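Kolton linen drive smashes its December target

The spare-linen drive at Kolton's old picture theatre has closed for the season with 613 bundles sorted, packed and out the door, well past the 400 organisers were hoping for when the first tubs went out in December.

What a result for a town this size! The idea was simple enough: go through the cupboard, pull out the good towels, throws and blankets that never get used, wash them and drop them at one of six collection points between the ferry ramp and Shabalala Street. From there everything went to the Nostiditz Centre, where it was checked, folded and passed on to families setting up house after the spring floods.

The response in the first week caught everyone off guard. The tub outside Harkex Hardware filled up before lunch on opening day, and the shop ended up clearing a whole aisle behind the paint counter to hold the overflow (if you were looking for garden hose in mid-December, that's why it was next to the lightbulbs). By the time the schools broke up, 374 bundles had already gone through, and the driveways of half the town seemed to have washing racks on them.

Towels were the big winner, as they always are, but the colours this year were a treat. The centre had asked for bright things in particular, after hearing from families that plain white gets a bit dreary when everything you own has been replaced in one go. Kolton took that request and ran with it – florals, stripes, animal prints, a tablecloth with pineapples on it, and more shades of pink than you'd find in a paint chart.
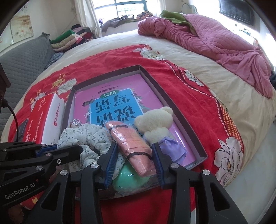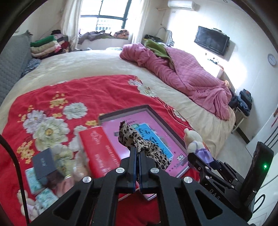
Blankets were slower to come in, which is fair enough in the middle of summer, and the centre would still love to have more of them before the cold weather. Queen and king sizes are the hardest to find. Single doonas are well covered for now, and so are cot sheets, thanks to a very generous run on both in the last fortnight.

A few things couldn't be used, mostly pillows and electric blankets, and those have gone back to their owners or on to the animal shelter out past the golf course, where old pillows are always welcome. Anything too worn to pass on has been cut up for rags, and the men's shed has first dibs on those.

The centre will say its thank-yous with a free morning tea on Friday, February 2, 2024, from 10 am in the theatre foyer. Everyone who dropped something off is invited, and so is anyone who meant to and didn't get there. There'll be scones, lamingtons and a big urn of tea, and the upstairs gallery will be open for a stickybeak at the newly repaired ceiling, which looks absolutely gorgeous with the morning light on it.

Parking is at the rear off Shabalala Street. The collection tub at Harkex Hardware will stay out for blankets until the end of autumn; the other five have been packed away until next December.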